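Statmont Community Kitchen
Prep and dish area: monthly safety checklist with comments
Month: November
Checked by: Hildegard Ruppert
Time: Saturday, before the lunch prep

Ratings: OK / Fix / Stop using

1. Floor, sink to back door
OK. Mats are flat. The one by the sink curls at the corner when it gets old, so keep looking at it.

2. Hand sink
Fix. Soap was fine, paper towels were out. Refilled from the hall closet. Whoever opens should check this first.

3. Hot water at dish sink
OK. Took a while to come up, same as last month.

4. Electrical outlets near water
OK. Test buttons tripped and reset on both.

5. Sanitizer
Fix. Bottle had no date on it. Mixed new and labeled it. Scratched items go in the trash even if the sanitizer is fresh.

6. Shelf over the Mateos cooler
Fix. The shelf is marked for 384 pounds and is nowhere near that, but the heavy pans were on the top level again. Moved them down. Please leave them there.

7. Fire extinguisher
OK. Gauge in the green, pin in place, tag current.

8. First aid box
Fix. Down to 7 large bandages, no burn gel. On the Zarbridge order.

9. Plates
OK with a comment. Run a thumb around the rim of each one before it goes back on the stack. Chips are easy to miss on the off-white plates. Any plate with a chip or a crack is thrown out the same day. It does not go home with anybody and it does not go under a plant.

10. Wire baskets
OK. Check for bare metal where the white coating wears through, mostly at the corners. Small plastic parts should not be left in the bottom of a basket, where they get missed at cleanup.

11. Loose metal and foil on plates

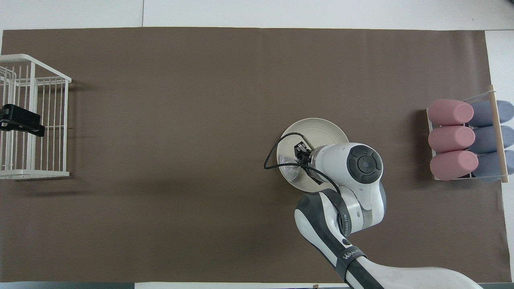 Fix. Crumpled foil and metal scrubbers both shed bits, and a bit of metal in food is a reportable problem for us. Clear them off any plate before it is stacked or used. Foil goes straight in the trash. Scrubbers go back in the cup by the sink and get replaced when they start to come apart.

12. Paper table covering
OK. Change it when it tears or stains. Kumel rolls are in the bottom cabinet.

Open items: burn gel, large bandages, date labels for sanitizer bottles. I will recheck items 2, 5 and 11 before the next prep day.

H. Ruppert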